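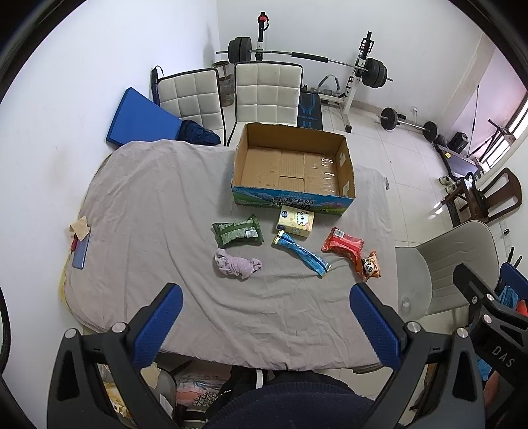
Packing a Box for Someone Who Is Far From Home
Speaker notes, evening talk, Misinow community room

Opening (keep it short, people will still be finding seats)

Good evening, everyone, and thank you for coming out in August when you could be sitting on a porch somewhere. My name is Letay Tilahun. Some of you know me from the mailing table, and some of you have had me re-tape your boxes in front of you, for which I'm only a little sorry.

Say thank you to Flora Rennie for the room and the iced tea. Mention the restrooms are down the hall on the left.

We sent 502 boxes last year, to students mostly, and a good many to grandparents. I want to talk tonight about what goes in them, and in what order, and I'd like us to spend the most time on snacks. That's what people write back about.

Start with the box

I am a great believer in the used grocery carton. A milk carton box is my favorite, the kind a case of pure milk comes in, with the blue sky and the green hills printed on the side. It was made to carry something heavy, and it's cheerful. I've had a student tell me she kept hers under her desk all year because it had 牛奶 on the front in big characters and it made her think of her mother's kitchen.

Check the corners first. Press them with your thumb. If a corner gives, use that box for storing sweaters and find another. Then look at the bottom. I like a layer of folded cardboard down there, and clear tape along the seam inside as well as out.

(Hold up the sample box. Pass it around. Noeline, please make sure it comes back this time.)

Lay it all out on the bed

This is the part I'd love you to take home. Before anything goes in, put the box on the bed and set every single thing in front of it where you can see it. Use a bed and leave the kitchen table alone, because on the kitchen table somebody will want supper, and also because things don't roll off a bed. Never mind if the sheet is wrinkled. Mine always is.

Then stand back and look at it as if it had come to you. Is it all sweet? Is it all the same kind of crunch? I like a mix: a packet of something with a silly cartoon on it, a little carton with a cow, one of those long wrapped sticks that never fits anywhere except on the diagonal. A panda face on a wrapper has never yet disappointed a nineteen-year-old. Kulsoom Warraich did a whole box once in nothing but orange packets and it was very handsome, but I'm told by the end of the week the boy was begging his roommates to trade.

(Pause here for the laugh, if there is one. Ask what people's own children ask for. Let this run, it's usually the best bit of the evening.)

Filling the gaps

Now, the soft things. A small cloth does two jobs, it keeps the packets from sliding and it gets used afterward. Crumple it, don't fold it. Folded cloth sits flat and does nothing for you. Paper is fine too, and I save every sheet of brown paper that comes into my house, to the despair of my husband.

Heavy on the bottom, the long thing laid corner to corner, anything that crushes on top. Close the flaps and give it a gentle shake. If you hear it talking, open it up and put in more paper.

Weight and the scale

The first price step at our counter is 900 grams, so weigh before you tape — please, before. Zubaida Niazi has the good scale, the Tukovex, and she will be by the door until we close up. One packet more or less can make the difference, and it's much nicer to take out a packet at home than to stand there at the counter slitting tape with your car key.

The note

Put one in. It doesn't have to be long. Write it on the back of the snack list if you like, and lay it on top so it's the first thing they find.

Close

Sign-up sheets are on the side table, 60 spaces for the fall mailing. Chaudhry is setting cartons aside for us again, so take two on your way out. Questions, then tea.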